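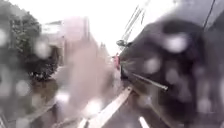
Martti Nieminen

Wallpapers look fine on Jaidee, terrible on my actual desk

I belong to nine wallpaper clubs on Jaidee, which I admit is more clubs than a grown man needs. Over the winter I saved 269 backgrounds into one folder with the idea that my computer would shuffle through them while I did my taxes. On the site they look great. On my monitor every last one looks like it was printed on a bath towel.

What I've done so far: set the background to "Fill," set it to "Fit," set it to "Stretch" (never again, everyone gets hips), updated the display driver, restarted, cleaned my glasses. The monitor is set to the resolution it's supposed to be set to. Photos from my phone come up sharp, so I don't think it's the screen. I save by right-clicking the picture on the club page, same as I've done since the dawn of time.

Second problem, while I'm here. I can never read the names under my desktop icons. They're white, I can't find where to change that, and I've started opening files by memory and hope. Is there a setting, or do I just have to give up and use plain blue like my father?

Posted in Backgrounds & Themes

2 people have this same problem

Shanti Sandhu

It's the right-click. What you're looking at on the club page is the preview, and the preview is small. It looks sharp because it's sitting in a small box. Save it, blow it up to fill a monitor, and you get your bath towel.

To get the real one, click the picture so it opens on its own page, then look under the title for the line that gives the size in pixels. Click that line. It doesn't look like a link and it isn't blue, for reasons known only to whoever designed it, but it opens the full upload. Save that. If the numbers there are smaller than your monitor's numbers, skip the picture and move on with your life, no setting will help.

You can sort your folder to see how bad it is. Switch to the details view, right-click the column headings, and add "Dimensions." Anything well under your screen size goes in the trash. I'm sorry to say this may be most of the 269. I did the same exercise last April and came out of it with five wallpapers and a much better understanding of my own character.

One more thing to check: some club owners pad their numbers by enlarging tiny pictures before they upload them. The size line says huge and the picture is still mush. Zoom to full size in your viewer before you get attached.

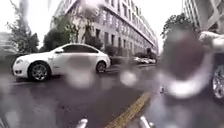 On the icon names, there's no reliable color setting, so you have to pick backgrounds that put up with white text. Icons line up down the left side by default, and that's the side you want dark and boring. Most people choose a wallpaper for the thing in the middle and never look at what's under the Recycle Bin. A white sedan on the left with a big pale building behind it is about as unfriendly to white lettering as you can get, and your tax folder would vanish somewhere around the front door. You can flip a picture like that in any basic editor, although any signs will then read backward. Or drag the icons over to the darker side, after turning off "Auto arrange" so they stay where you put them.

Sipho Ngubane

Get Grerkik. It does all this automatically. I have it on both my computers and never think about it.

Shanti Sandhu

Grerkik changes the wallpaper on a timer. He already has a thing that changes the wallpaper on a timer. It would be changing from one blurry one to the next.

Sipho Ngubane

Mine aren't blurry.

Merja Partanen

Shanti has it right about the preview. I'll add that you can hide the icons completely: right-click an empty bit of desktop, View, untick "Show desktop icons." The files are still there in the Desktop folder. My husband thought I'd deleted everything and was very brave about it for an entire evening.

Martti Nieminen

It was the preview. I clicked the line that doesn't look like a link and there it all was. I've gone through the first club and kept two pictures. Still working up the nerve to do the other eight. Icons are hidden for now, and I'd like to know if anybody remembers what I named my tax folder.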